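Section 4. Collecting chore demonstrations

4.1 What this section covers

Section 3 dealt with charging, pairing and the first power-up of the Cedura hand-held grippers. This section deals with recording. It assumes both grippers are paired to the same session and that the operator's head camera shows a steady green status in the Urkside client.

Read 4.2 before assigning operators. Most unusable sessions come from a poor choice of chore. The hardware is seldom at fault.

4.2 What to expect from current policies

The question put to Starus support more than any other is whether a trained arm can take over a household or shop-floor chore today. The short answer is that it can take over some steps of some chores, at reduced speed, with a person near enough to step in.

Steps that usually transfer well: picking up a rigid object from a clear surface, placing it in an open bin, opening a drawer with a bar handle, moving a bottle from one shelf to another at the same height.

Steps that transfer badly: folding anything larger than a hand towel, threading, peeling tape, wiping until a surface is clean, sorting mixed small parts by feel. Wiping is often underestimated. The motion is easy to learn, but the policy has no reliable way to judge when it should stop.

Do not promise a site that a whole chore will run unattended. The Ostapchuk planner reports success per step, and a chore of 12 steps fails if any one of them fails.

4.3 Before you start

1. Pick one chore and write it down as a list of steps, each with a start and an end that a second person could agree on.

2. Set out the objects. Use the objects the site really uses, including worn ones.

3. Turn on all room lighting. Leave it unchanged until the session is closed.

4. Lower the blinds on any glass wall. Bright sun moving across the work surface is a frequent cause of tracking loss.

5. Check that each marker plate is clean, flat and fully seated in its bracket. A plate that can be moved with one finger must be reseated.

6. Inspect the finger pads for grit. Wipe with a dry cloth.

CAUTION: Do not use solvent on the pads. It hardens the rubber, and grip force readings from hardened pads cannot be corrected afterward.

4.4 Recording

1. Put on the head camera and tighten the strap until the lens does not shift when you nod.

2. Take one gripper in each hand. Hold both at chest height and keep still until the client beeps twice.

3. Perform the chore at an even pace, a little slower than you would at home or on the line.

4. If you drop an object, pick it up and carry on. Recoveries are useful. Mark the take with the R key at the end.

5. If you begin a step in the wrong order, stop and discard the take.

6. Return both grippers to chest height. Wait for the single beep.

7. Repeat from step 2. Move the objects a hand's width or more between takes – identical layouts teach the policy the table and very little else.

NOTE: An operator should rest after 4 takes of any chore that involves lifting. Tired operators let the wrist sag, and the policy will learn the sag.

NOTE: Release 356 of the client changed the discard key from D to X. Keyboards labeled before October may need a new sticker.

4.5 Two operators in one room

Two operators may record at the same time if each runs a separate session. Agree on work areas first, and keep walkways and doorways clear. Passing behind another operator is allowed. Reaching across another operator's work surface is not, even between takes.

Faces are blurred on upload. Names on badges, letters and screens are not, so put these away before recording.
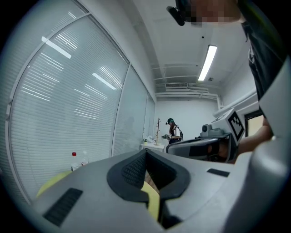
Comment left on the online edition of this section, signed "Urkside floor lead":

We ran the bin-picking chore for a full shift and I agree with the list in 4.2, except that I would move drawers to the bad column. Ours have recessed pulls and the arm missed them far more often than it caught them. The people on my line keep asking if it is coming for their jobs. So far it can't get into their drawers. Please say somewhere that the type of handle matters.

Reply from Starus documentation: The entry in 4.2 applies to bar handles only. For recessed pulls, record the reach and the pull as 2 separate steps, and expect to need more takes for the reach. Where the site permits it, fitting a bar handle is quicker than collecting more data.

4.6 Closing the session

1. Press End Session in the client. Do not power off the grippers first.

2. Wait for the upload bar to clear.

3. Review the takes marked R and confirm that each contains a completed recovery.

4. Dock both grippers with the fingers open.

CAUTION: Fingers stored closed under load take a set. Recalibrate per 3.6 if this has happened.

Section last revised December 3, 2023.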